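1 min read

19 December 2019

Bronness board, second one from the Kallarard batch. Heatsink off, CPU still in the socket. Old paste is all over the heat spreader and needs to come off before the Usix cooler goes on. Wipes and alcohol are in the second drawer. Leave the retention frame screws alone, only the lever needs to move. Check pins under the light before reseating. Memory test after, 20 passes, log to the Lysenko sheet. Order more paste before February.

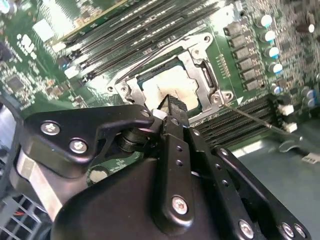

Socket area, old paste still on the heat spreader.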